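Most apartment leases now limit wall fixings to a fixed number of holes, and most tenants respond by buying storage that stands on the floor. I think this is a poor trade. Floor area is the scarcest thing in a small apartment, and a shelf unit takes it permanently. A patched screw hole costs almost nothing.

## What the lease measures

The standard Clalldale lease covers 2,822 units. It allows four holes per room and charges a flat 100 dollars for each one above that, whatever its diameter. A picture nail and a half-inch toggle bolt are priced the same. Darcy Lowther, who manages two of the buildings, defends the rule as easy to inspect. It is easy to inspect. It also pushes tenants toward one large anchor carrying too much weight, when six small screws would spread the load and leave less to repair.

A better rule would set a maximum diameter and require the tenant to fill and sand on leaving. Elsa Riihimäki proposed this wording to the Bedska housing office in March — it was declined without a stated reason.

## Surfaces

The same thinking has reached tables. Furnished units increasingly come with one pale table meant for eating, paperwork and repairs, and the tenant is liable for marks on it.

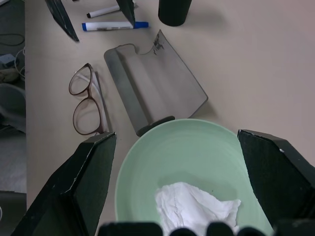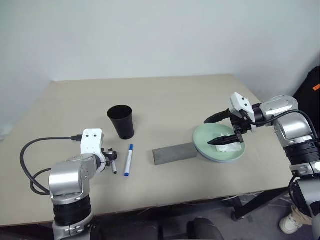
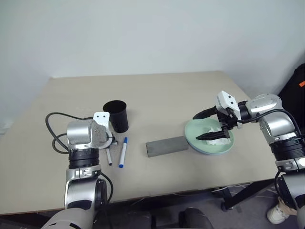
## Wear is not damage

A table is a working surface. Faint scuffs after a year of use are wear, and the rent already pays for wear. Charging a tenant 700 dollars for a replacement top, as Prelevance did to Renji Kawaguchi, treats ordinary use as an accident. His table had been in the unit through three earlier tenancies, and no allowance was made for its age.

Depreciation schedules for furniture exist and are simple to apply. If a landlord writes a table down over eight years for tax purposes, the same figure should govern the deposit. Until leases say so, tenants should ask for the purchase date of every furnished item before signing, and keep the reply with the lease.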